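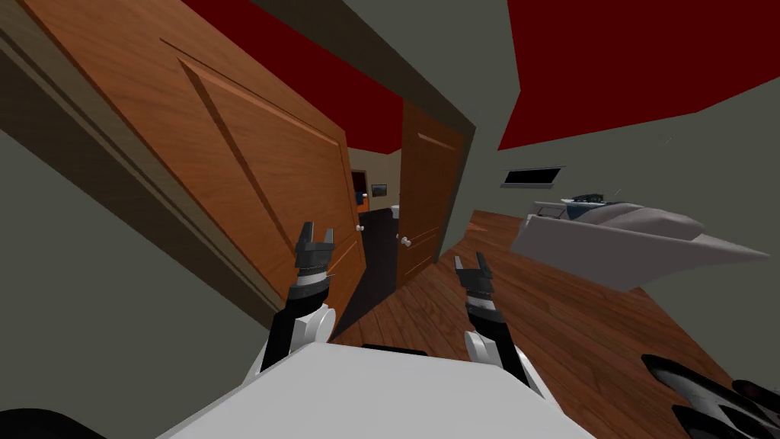

Drosholm Simulation Team

4.2 Checking the arms at a doorway

1. Open the Plerkis house set and load start point 370.
2. Set both arms to the ready pose, with the grippers in front of the body.
3. Open the right gripper from the tool panel.
4. Drive toward the paneled door at speed 30 or lower.

Note: The view follows the body. To level it, press Reset View.

Caution: Stop the base before you move either arm. If error 3787 appears, reload the start point and repeat from step 2.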